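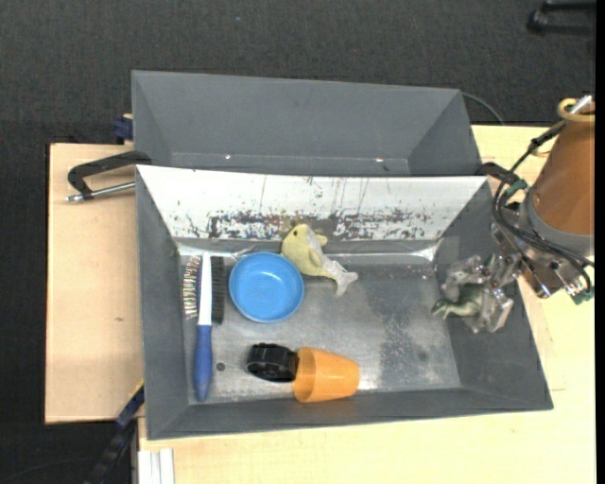 Deposit deductions for upholstery cleaning at the end of a tenancy

Posted in: Cleaning Services and Contracts

I am seeking guidance on behalf of a tenant in the Toltirness building. The lease requires that the carpets and the two fitted sofas be professionally cleaned before departure. The tenant engaged Lakell, paid in full and holds a receipt dated 18/04/2026. The managing agent has nevertheless withheld $661 from the deposit on the grounds that the receipt does not mention the sofas. Is the agent entitled to do so, and what should the tenant request from the cleaning company?

Régis Mallet

Plesteter Desk

The first step is to obtain an itemized invoice from the cleaning company. It should list each room and each piece of furniture treated, together with the method used. Most companies will reissue an invoice on request, provided that the work was carried out.

The tenant should then write to the agent, enclose the new invoice and ask for a breakdown of the amount withheld. In many states a landlord must supply an itemized statement of deductions within a fixed period. That period varies, and the state housing office can confirm it. Please also check the move-in report. If the sofas were already marked or stained in March, when the lease was signed – or in whichever month it was – the agent may not charge for that condition.

collet_50

Agents always try this. We lost $63 over one rug and did not pursue it. Ask for the money back in writing.

M. at Tenancy Records

I concur with the first reply, with one addition. If the invoice shows that the sofas were not cleaned, the tenant may ask whether the company will return and clean them, subject to the agent's agreement to allow access. A single visit would normally cost far less than the sum withheld. Copies of all letters should be kept until the deposit is settled.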